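Turning out the music drawer
June 15, 2022

If you came along to the spring social you will have heard me promise, rather rashly and with a plate of cake in one hand, that I would sort out the small instruments before the summer. Well, I have made a start. I won't say I have finished, as you will see further down, but a start has been made, and I thought those of you who lend, borrow or simply wonder where your harmonica went last winter might like to hear how it has gone.

For anyone new to the Povatmont Players (and there are quite a few of you now, which is lovely), the club keeps a collection of small things that can be borrowed by members. It has always lived at somebody's house. For years it was with Kristof Leemans, in a deep drawer under his stairs, and when Kristof moved to the smaller flat in the spring it came to me in two carrier bags and a biscuit tin. I had imagined a few mouth organs and a tuning pipe. What I had was rather more than that, and all of it tangled together, with straps wound round cords and little tins rolling about loose at the bottom.

My first idea was to do it at the kitchen table, a bit at a time, after tea. I don't recommend this. A kitchen table is wanted for other things, and every time we had to eat I swept everything back into the bags and lost my place. So one morning last week, with the house to myself and the radio on, I carried the whole lot upstairs and tipped it out on the spare bed. A bed is a marvellous place for sorting. Nothing rolls off if the middle dips a little, nothing gets scratched, and you can walk round to the other side when your back starts to complain. I would only say, choose a cover you can shake out of the window afterwards, as you would not believe the fluff.

I then did what I always do with a muddle, which is pick out everything of one sort and leave the rest for later. Harmonicas first, as they are what people ask for. The bright ones are easy to spot, and it was a pleasure to see the reds and blues again, which I remember from the beginners' evenings when everyone wanted a red one and there were words about it. The lettering on the covers is small, so have your reading glasses to hand if you are trying to match one to its case. I got quite absorbed in this and let a cup of tea go stone cold.

After that it was straps and cords. Leather straps should never be folded and stuffed in a corner, and I am afraid ours have been. A strap that has been bent for a long time keeps the mark of it, and although a crease does no great harm on the end, you don't want one halfway along where it takes the weight. Somtochukwu Haruna, who knows far more about leather than I do, tells me to lay them out flat for a night or two with a heavy book on top, wipe them over with a barely damp cloth, and then hang them from a hook by the buckle end if they have one. She also says to go very easy on the polish, which I had already bought, so if anybody would like a nearly full pot of it, do ring.

Cords I have been winding into loose loops. Somebody (I have my suspicions) has been wrapping them tightly round whatever was nearest, and while it does keep things together in a bag, it is a nuisance to undo, and you end up borrowing the cord when all you wanted was the other thing. The clips I am putting in a jar by themselves. They are handy for holding music down out of doors, and we always run short at the September picnic when the wind gets up.

Tins were harder, and I spent far too long on them. I do like a nice tin. Some are here because they came with something inside, and some, I think, are here because Kristof likes a nice tin too. I rang him about it and we had a long chat about his new balcony and his tomatoes, and by the end neither of us had decided anything, so the tins are staying for now.

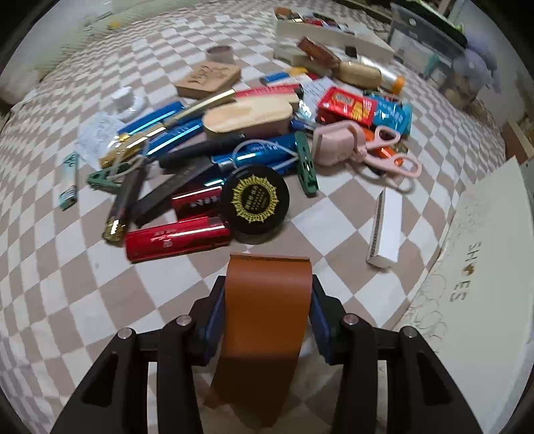
What I would like from you

Please have a think about whether any of this is yours. A red or blue harmonica, a black tin with a gold sunburst on the lid, a tan strap, a green clip on a pale cord: if one of those rings a bell, let me know before the next practice and I will put it in an envelope with your name on it. There is no shame at all in having left something behind. I found my own pencil case in the second bag, and I had been blaming my grandson for that since Christmas.

There are also some dark stick-like bits and pieces that I can't place. One is black with a gold cap on the end, cut in facets, very smart, and I would dearly like to know what it belongs to. I don't want to put it with the odds and ends if somebody is at home wondering about it. The same goes for the shiny blue container with white writing on it, which looks too cheerful to have been given up on purpose.

Where it will all live

Our thanks to the Irnine bookshop, which has offered us the bottom half of a cupboard in the back room where we practise. It has a door that shuts and a shelf at a sensible height, so those of us with knees will be able to manage. I am lining the shelf with an old tablecloth and using shoeboxes to begin with, and if anyone has a set of shallow trays going spare, the sort that cutlery goes in, I could make very good use of them. Harmonicas will be at the front, straps on hooks inside the door, and clips in their jar.

I shall be leaving a notebook in the cupboard with a pencil on a string. Write down what you take and the day you took it, and cross it out when you bring it back. We did try this under the stairs at Kristof's, but the notebook was kept behind the hoover and I think most people were too polite to ask.

One last word on mouth organs, as I am asked every year. Tap them out gently into your palm after playing, let them air for a while before they go in the case, and please don't wash one under the tap unless you know how it is made inside. If you have borrowed one and are worried about it, bring it along and we can look at it together over a biscuit.

I am hoping to have the spare bed clear by the end of the month, as my sister is coming to stay and has already asked, quite pointedly, where she will be sleeping. If you have an hour free and would like to help, the kettle is always on and I am very glad of company.

More from the newsletter

Summer practice times at Irnine
Songs for the September picnic: send us your favourites
Coach trip to Edovix, 30 seats, names to Somtochukwu Haruna
A big thank you to Kristof Leemans
Beginners' evening: come and have a blow
Lost at the spring social: one grey cardigan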